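Ramodthorpe Community Help
Section: Groups, Premises and Shared Resources

Storing and lending a shared toy collection between two sites

Posted by Fitriani Ngui, February 8, 2026

Good afternoon. I write on behalf of the Daza Family Centre, which runs a lending collection of toys for registered households. The collection is kept at our main building and at the Storenard annexe, and members may borrow from either site. The smaller items present no difficulty. Our concern is the larger pieces, in particular the play kitchens, which are returned without their pots and cannot be lent again until the missing parts are found.

We hold 79 items in total, of which 9 are classed as large. The present loan period is 3 weeks. Our written terms say that borrowers must return items "complete", but they do not say what complete means for any given toy.
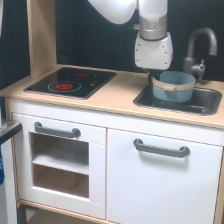
I should be grateful for guidance on two matters. First, is it reasonable to ask for a deposit on large items when the membership fee has already been paid? Secondly, how do other centres record loose parts without turning every return into a lengthy inspection? Our desk is staffed by one person at a time, and families often arrive together at the end of the school day.

Magdolna Kerekes

With regard to the first matter, a deposit is permissible provided that your membership terms mention it before the household joins. It should not be introduced part-way through a membership year. We changed our own terms in November and applied them at renewal only, which avoided any complaint of unfair treatment.

On the second matter, I would recommend a parts card for each large item. The card lists the loose pieces by plain name and carries a picture of the item with those pieces in place. The borrower signs it on collection, and the desk checks against the same card on return. A play kitchen card might read: pot, lid if supplied, utensils if supplied.
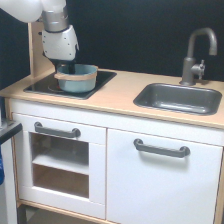

Play kitchen with light blue pot on the hob.

Please keep the cards at the desk and give the borrower a copy. Cards sent out with the toy will be lost – ours certainly were. It is also advisable to mark the underside of each loose part with the item number, using a label that can be wiped clean. Where a part is too small to be marked, it should travel in a drawstring bag bearing the number.

You should decide in advance what happens when a part does not come back. Our terms allow the household 9 days to look for it, after which a fixed charge is made.

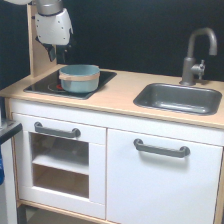

The charge should reflect the price of a replacement part and no more. If the part cannot be bought separately, consider whether the toy can still be lent without it and amend the card accordingly.

Pascual Urrutia

We just use a big box for odd parts. Most things turn up in the end. I would not bother with deposits.

Yamila Cisternas

I agree with the advice on parts cards and would add a note on the two sites. Each item should have one home site, stated on its card, and should be returned there whenever possible. At Pasier Hall we formerly allowed large items to settle wherever they were handed in, and the register was seldom correct.

If members must be free to return to either building, the receiving desk should enter the transfer on the day and keep the loose parts with the main item until it is moved.

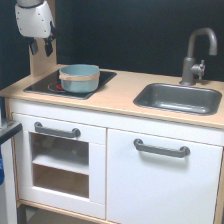 Toy kitchen with its pot, light wood worktop and white base.

Cleaning should be entered on the same card, with the date and initials of the person responsible. Hard surfaces may be wiped with warm water and mild detergent and should be fully dry before the item is stored. Fabric accessories are better kept out of the lending collection altogether, unless you have the use of a washing machine.

Fitriani Ngui

Thank you for these replies. The parts cards will be put to Macarena Lucero, who oversees the register at Storenard, and the question of deposits will be held over until our terms are next revised. I should still be glad to hear from any centre which has set a different loan period for large items.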